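Bench Technician, Packing Cell — Rellent, Tuesday to Saturday

We are looking for a patient, handy person to look after the Lulo, the packing cell at the back of our Mwakalinga building. It fills first aid kits, and it has done 3289 of them since the last full service. The next one is due at 3300, so you would be starting at an interesting moment!

Mornings begin at the table with a kit and your own two hands. You pack it the way the cell should, note which items are awkward to place, and then adjust the pick positions to suit.
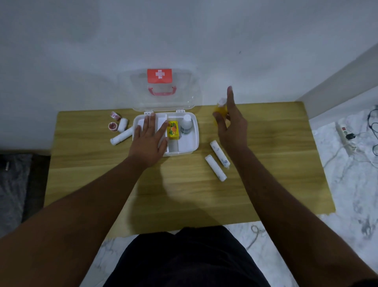
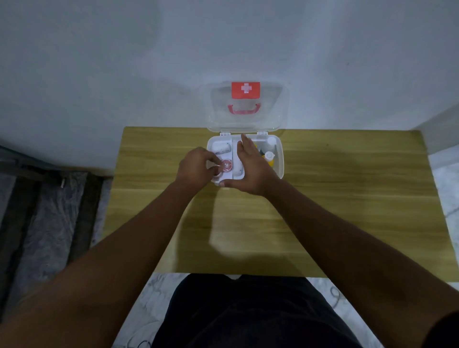 Hand packing for the Lulo, with the kit open at the back of the table.

After that come the suction cups (we change them every 400 kits), a wipe of the rail, and a look at the air pressure — the Doveo regulator drifts when the weather turns, and you will get to know its moods. There are 51 saved positions, and we would love someone who enjoys keeping them tidy.

Experience with small machines is welcome, but we are happy to teach a careful beginner. Please drop a note at the front desk by the end of August, and tell us about something you have fixed.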